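Keep the Old Radiators, Please
Opinion, by Thảo Bạch

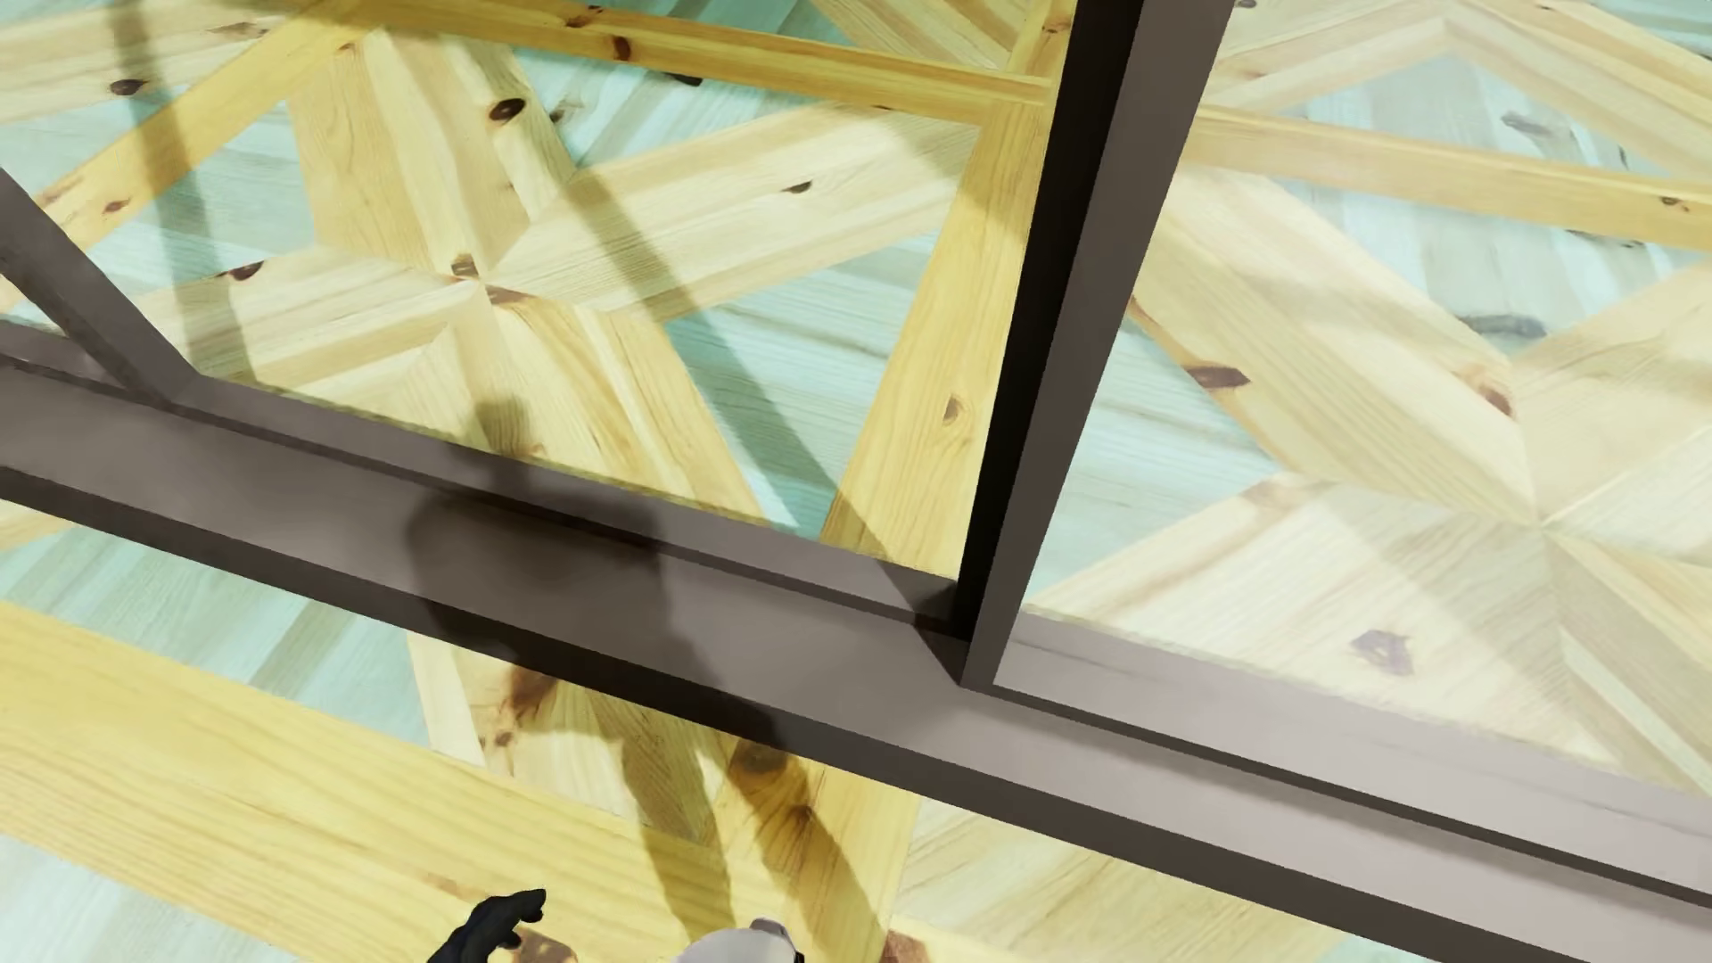 I want to say something in defence of the old hot water radiator, because in our town it is disappearing very fast. When my neighbours on Ullgate renovate, the first thing they order is a new heating system, and the second thing is a bigger window. I understand the window. A large transparent pane standing over a patterned wooden floor is a pleasure to look at, even if the glass puts a milky haze over the colours of the wood. But the heating is a different matter, and I think many people are making this choice too quickly and with too little information.

My own house has nine radiators. They are heavy, they are ugly in the opinion of my sister, and two of them were painted so many times that the ribs have become round. Three years ago a salesman told me that they must all go. He had a folder with a price in it, and the price was large enough that I asked for a week to think.

During this week I called Maricica Stanciu, a heating engineer who worked in the district before she retired. She spent a morning in my house and did not touch the radiators at first. She looked at the boiler, she looked at the pump, and then she asked me when the system had last been flushed. I did not know that a system could be flushed. The water that came out was black as coffee, and it continued to be black for a long time.

After the flushing she balanced the system. This means that you adjust the small valve at each radiator, so that the ones near the boiler do not take all the flow and the ones at the far end receive their share. It is slow work. You turn a little, you wait, you measure the pipe going in and the pipe going out, and you turn again. The back bedroom, where my son used to sleep with a hat on, became a normal room. The whole visit, with new valves on 2 radiators, cost me 87, and a complete replacement had been offered at 2,495 before the floor was even opened.

I do not claim that every old system can be saved. Some are rusted through, some were badly designed from the first day, and some houses have changed so much that the pipes no longer go to the places where people live. Nghĩa Tôn, who fits heat pumps for a living, has told me also that I am sentimental. His argument is serious. A heat pump works best with cooler water, and a small radiator cannot give enough warmth from cool water. So he recommends larger ones, or pipes under the floor.

My answer is that old radiators are very often already too large. They were chosen for houses with thin roofs and windows that rattled. If the roof has been insulated since then, the same radiator has strength to spare, and it can do its job with water that is much less hot. Somebody should calculate this room by room before anything is carried to the skip. The calculation takes an afternoon. In my experience it is the step that is left out.

There is also the question of waste. An iron radiator may weigh more than a grown man, and it has no part that can fail except the valve and the joint. The thin panel that replaces it will be thinner in every sense. I have seen panels leaking at the bottom seam after a few winters, in a block on Szabo where the owners paid about 900 each for the work.

What I would like is modest. Before a firm may quote for replacement, let it write down whether the system was flushed, whether it was balanced, and how much heat each room loses. If after this the radiators must go, then I will help to carry them. The town advice office gives a leaflet on new boilers — a good leaflet, with clear drawings — but it has not one line on maintaining what is already on the wall. I have asked for such a page, and I was told that the next edition is being prepared in July.

Until then, bleed your radiators before the cold comes, keep a cloth under the valve, and ask the salesman for his room calculation.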